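How to warm and froth milk in a mug without a steam machine

Home > Kitchen basics > Drinks

Many people write to me that they want a milk coffee in the morning but they do not want to buy a big machine. I was in the same situation when I moved to my present apartment, where the kitchen has one short counter and two outlets. After some months of trying I have a method which works well with a normal mug, a small pan and a hand frother. It is not the foam of a coffee bar, but it is good foam, and you can make it half asleep.

What you need

Milk, from a carton or a bottle. Whole milk is the easiest.
One mug with a wide opening and straight sides.
A small pan with a pouring lip.
A hand frother with a battery. I use the small one from Drelico. Before that I had one from Wedura, which was also fine until I dropped it in the sink.
A kitchen thermometer, if you have it.
A dry cloth.

Step 1: Prepare the place

Clear a piece of table or counter and wipe it. I put the mug on my left and the milk on my right, because I pour with the right hand. If you are left-handed, do it in the other direction. Leave a free space between them, wide enough for the pan. Put a trivet or a folded cloth in this space if your table does not like heat. My first table has a white ring from a pan and it never went away.

Take the other mugs off the table or hang them on their stand. A full table is how milk gets spilled.

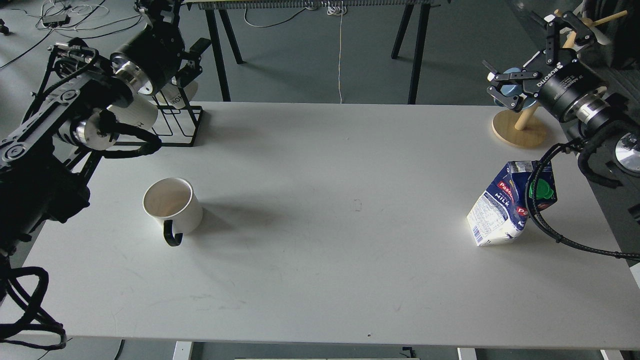
Step 2: Choose the mug

The mug should hold more than you think. Milk grows when you froth it, and in a small cup it will come over the rim in a few seconds. Fill the mug with water one time and pour the water into a measuring cup, so you know its size. For one coffee I never fill the mug with milk more than one third before frothing.

Thick mugs keep the heat longer, but they also take heat from the milk at the start. Pour some hot water in the mug while you prepare the rest, and throw it out just before you use it. Dry the inside with the cloth. Water in the bottom makes the foam weak.

A handle with space for two or three fingers is better than a small one. You will hold the mug at an angle, and it is heavier than it looks when it is full.

Step 3: Open and check the milk

Look at the date on the carton. Then open the cap and smell the milk. Milk which is close to its end can smell normal when it is cold and then separate in the pan.

If your carton has a screw cap, there may be a small plastic ring or a foil under the cap the first time. Pull it completely out. When a piece of it stays in the opening, the milk comes out in jumps.

Shake the closed carton gently two or three times. Pour with the opening at the upper side of the carton and not at the lower side. It looks wrong, but the air can come in while the milk goes out, and you do not get the "glug glug" which makes splashes. I learned this very late, from the side of a juice carton.

Step 4: Warm the milk

Pour the milk in the pan and put it on low heat. Do not go away. Stir with a spoon all the time and touch the bottom of the pan with it, so the milk does not stick there.

With a thermometer, stop at 140 °F. Without a thermometer, look for a little steam and very small bubbles at the edge of the pan. When you see these, take the pan off the heat. If the milk boils, the taste changes and the foam becomes big and dry. You can still drink it, for example with cocoa.

Step 5: Froth

Empty and dry the warm mug, then pour the milk in. Hold the mug by the handle and tilt it a little toward you. Put the head of the frother under the surface before you switch it on. If you switch it on in the air and then go down, you will have milk on your shirt.

Keep the head close to the surface for 9 seconds. This brings the air in. Then move it deeper, near the bottom, for 20 seconds more, with slow circles. The big bubbles become small ones. Switch off first, and only after this take the frother out.

Knock the mug softly on the table one or two times and let it rest for a moment. Then pour the coffee slowly in at the side. The foam will go up and stay on top.

Step 6: Clean immediately

Run the frother in a glass of warm water until the head is clean. Fill the pan with cold water. Hot water makes the milk stick more to the metal. Close the milk and put it back in the refrigerator, because it is easy to forget it on the table when the coffee is ready.

Rinse the mug after you drink, also when you want to use it again later. Dry it before you hang it up. On a wooden stand a wet mug leaves dark marks on the pegs with time. Once in a while I rub mine with a little Pruvost board oil and a paper towel.

Common problems

The foam disappears in one minute. The milk was too hot, or the mug was wet inside. Try again with less heat.

There is no foam at all. Check the battery first. A weak battery still turns the head, but too slowly. It can also be the milk. Some plant drinks do not froth, so look for one which says "barista" on the package.

The milk has a skin. It stood too long in the pan. Take the skin off with a spoon before frothing.

The milk tastes like soap. The frother head was not rinsed. Run it in clean water again, and wipe the stem too.

Questions about this page can go in the comments. The next page in this series is about cold foam, for which you need a taller glass and skim milk.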